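4 min read

Finished the last episode of The Flukley Tapes last night. A few posts on it, with spoilers from the fifth one on.

For anyone who hasn't seen it, it's the documentary series about the Fendenside talent show and what became of the people who won it. Four seasons went to air. The show was dropped in July of the year the fifth was meant to start, and the network put out a two-line statement that explained very little.

The series has the audition tapes, and they're the best part. There were 343 of them in a storage unit, most never broadcast. You get a lot of kids in their good shirts singing to a camera on a tripod in a community hall. The director mostly lets them run, which I appreciated.

The first two episodes are slow. If you grew up watching Fendenside you'll be fine, because it's the old set, the old theme song and the terrible purple curtains. If you didn't, I'd start at episode three and go back later.

Episode three is where the contracts come in. Winners were signed to Rimix, the label owned by the same people who made the show. The prize was advertised as a recording deal. What the winners got was an advance that had to be paid back before they saw a cent, and the cost of the costumes and the tour bus came out of it too.

The season two winner reads her first royalty statement on camera. It's for 400 dollars, and it's marked as held against her balance. She was on the cover of every TV guide in the country that summer. She reads it out in a flat voice, folds it up and puts it back in the envelope.

I'd forgotten how big she was. My sister had the doll and the pencil case. We went to the mall signing and were 2000 people back in the line, according to the security guard, and we gave up and had fries. 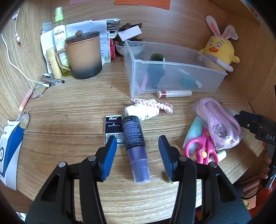
Dale_in_the_valley replied to say the contract material isn't new and was all covered in a magazine piece years ago, and that the series leaves out the season three winner, who got out of her deal early and did well.

Fair point on the magazine piece. I read it at the time and the numbers match. The season three winner is in there, though only for a few minutes in episode six. She declined to be interviewed, so they used an old radio clip. I agree it's thin. She's the only one who had a lawyer look at the papers first, and that could have filled an episode.

Back to the rest of it. Episode four is about the judges, and I could have skipped it. One of them turns up in a very nice kitchen and says he was only ever given the script on the day. Nobody asks him a follow-up question. The other two didn't take part.

Episode five is the strongest. It's about the voting. Calls to the Fendenside line were charged at a premium rate, and a former floor manager says the results for two of the semifinals were written on a card before the lines closed. The production company denies it in a statement at the end. The series doesn't settle it either way and I don't think it could have.

A lot of the coverage has treated the card as proven. Watch the scene again. He says he saw a card with names on it. He doesn't say he saw it match the result. Those are different claims, and the headlines have run them together.

The last episode is a reunion, and I didn't love it. They put six former contestants in the old studio, which is now a flooring warehouse, and play them their own auditions. Two of them are clearly uncomfortable. One leaves for a while and the camera follows her out to the parking lot. I would have left that out.

Music is good all the way through. Uchida did the score and it stays out of the way. The end credits use the season one winner's single, re-recorded by her at her own piano, and it's a much better song slowed down.

Someone asked whether it's all right for kids. There's some swearing, and a fairly frank section in episode four about dieting and what the wardrobe department said to the girls. I'd watch that one first and decide.

No word on a follow-up. The director said in a podcast that she has enough tape left for another two hours and that it would be about the touring band, who were apparently never paid for the final leg. I'd watch that.

Overall I'd give it a seven. Episodes three and five are worth your evening. I'm starting the rewatch of season one on Friday if anyone wants to follow along, and I'll mute the tag on the days I'm not posting.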